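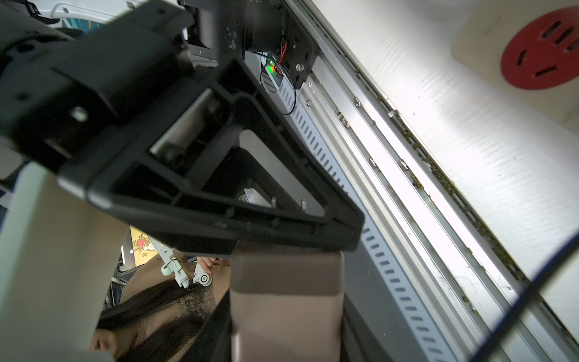
*Dust and light scuffs on matte black, close up.*

## Part four: Papering the walls

Last updated 4/25/21

Okay, the fun part! If you've followed me this far, your Nirkirar surround is bolted together, the panels are in, and you've got three bare walls staring at you. I've papered more of these than I'd like to admit (my own, my sister's, two for the craft room at the library) and I still got a bubble the size of a quarter on the last one, so please don't expect perfection on your first go.

I'm writing this for Tisik paper, the unpasted kind that comes on a roll. If you bought the peel-and-stick version, skip steps five and six and be very careful with your fingers.

### What you need

- Tisik paper, all rolls from the same batch (check the number on the label before you open anything)
- One tub of Ursu paste
- The Osa smoother, felt side on
- Snap-off knife with a fresh pack of blades
- A pencil, a level, a long metal ruler
- A bucket, a sponge, and old towels for the floor
- 100 grit sandpaper

I used to do this with a kitchen spatula and it sort of worked. The Osa is better, especially along the corners, and the felt washes out in the sink.

### Before you open the paste

1. Wipe down the panels, the posts, and anything else standing within arm's reach. Use a barely damp cloth and let it all dry. Dust on a dark surface is easy to spot. On white panels you won't see it until it's a row of bumps under your nice new paper, and then you'll see nothing else.

2. Sand the panels lightly. You just want to take the shine off. Wipe again.

3. Find the middle of the back panel and draw a pencil line straight down it with the level. Don't trust the panel edge for this. Mine leans a little and I only noticed after I'd hung two strips.

4. Unroll the paper on the floor and look at the pattern for a while. I mean it - make a cup of coffee and just look. Decide which leaf or flower or whatever you've got is going to sit on the pencil line, because that's what everybody will be looking at forever.

> **Note:** Big patterns eat paper. The one I bought repeats every 18 inches, so every strip after the first had to be cut long to match up, and I went through a whole extra roll. Buy the extra roll. If you don't use it, it makes lovely drawer liners.

### Hanging the back wall

5. Stir the Ursu paste until it looks like thin yogurt. The tub says to let it stand for 30 minutes after mixing, and I always do something else during that time so I'm not tempted.

6. Brush paste on the back of the first strip, working from the middle out. Fold both ends in toward the center, paste to paste, and leave it for 4 minutes. This is called booking and it lets the paper stretch before it's on the wall. I skipped it once. The seams opened up overnight and I said some words.

7. Hang the first strip with its edge on your pencil line. Let a couple of inches stick up past the top. Unfold the bottom half last.

8. Smooth with the Osa from the center toward the sides, long easy strokes. If you get a bubble, peel back to it and go again while everything is still wet. Small ones often flatten out as the paste dries, so try not to fuss.

9. Hang the next strip against the first, sliding it up or down until the pattern meets. Push the edges together with your fingertips, don't overlap them. Keep going until you hit both corners.

> **Caution:** Change your blade after every strip. Wet paper tears on a dull blade, and a torn edge in the middle of a big pale leaf is a sad thing. Used blades go in a jar with a lid, please, and not loose in the trash.

### The corners and the side walls

Corners scared me for years. The trick is to never wrap a full strip around one.

10. Measure from your last strip to the corner, top and bottom, and take the bigger number. Add half an inch. Cut the strip to that width, and let the extra turn onto the side wall.

11. Draw a new level line on the side wall and start fresh from there. The pattern will be off by a hair where the two meet. You'll know it's there, and guests won't.

12. At the posts, press the paper in with the edge of the Osa until you get a crease, then trim along the crease with the ruler behind the blade. Wipe paste off the metal right away. It dries into a crust that takes real scrubbing.

13. Do the other side the same way, working from the back corner toward the front.

If your pattern is a loud one, tape a spare piece to a side wall before you commit. Big leaves look different when you're standing close and looking along them! I love that, personally, but my sister didn't and hers went plain on the sides.
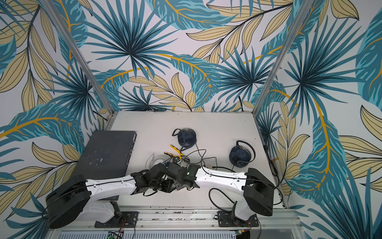 *Palm leaves on all three walls, teal and turquoise over light gray-white, with a white tabletop.*

### Trimming and drying

14. Trim the top and bottom last, once the paper has stopped feeling slippery under your hand. Use the same crease-and-cut method.

15. Sponge off the whole surface with clean water, gently. Change the water when it goes cloudy.

16. Leave it alone until the next day. No fan, no space heater, and don't lean things on it. I did my first one in June with the windows shut and it took a lot longer than that, so go by touch.

### If something went wrong

**A seam is lifting.** Dab a little paste behind it with a small paintbrush, press, wipe, done.

**A bubble is still there after drying.** Slit it with a fresh blade along the edge of a shape in the pattern, work in a bit of paste, and press flat.

**There's a gap between two strips.** The paper shrank a little. I color the gap with a matching pencil. Yes, really.

**The pattern is upside down on one strip.** I've done this too. Pull it off while it's wet and use the spare roll.

Part five covers clip lights and where to run their cords, so hang on to the leftover cable ties from the Nirkirar box.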